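We use cookies to keep you logged in. Accept / Manage

Puterdale Home Forum – Paint & Color
Posted in April by Clem Lowther

Second coat went on the dining room and my wife says it's green. I say blue. The can says Lendilstead, no help at all.

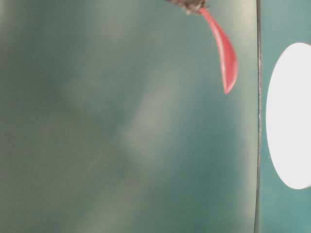 My mother had a kitchen this color and called it "duck." I'd call it teal if pressed, the cloudy sort with a paler streak through the middle, and I'd like a ruling before we buy curtains.

Finn Wendt, 4:30
Green. Sorry. Blue doesn't make people argue.

Inger Thorlacius
Disagree. It depends on your bulbs. Warm ones drag everything toward pea soup.
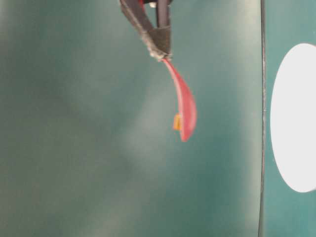

So swap the bulbs, wait for evening, and look again before you let Finn near the curtains.

Finn Wendt
I have painted 2 houses, thanks.

Inger Thorlacius
We've all seen the hallway, Finn.

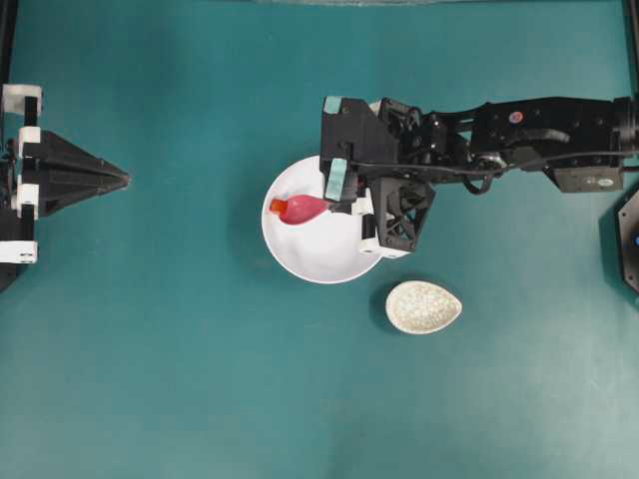

Gunhild Vídalín
Moderator, Paint & Color

Hallways have their own thread. Clem, get cream curtains and both of you can be right.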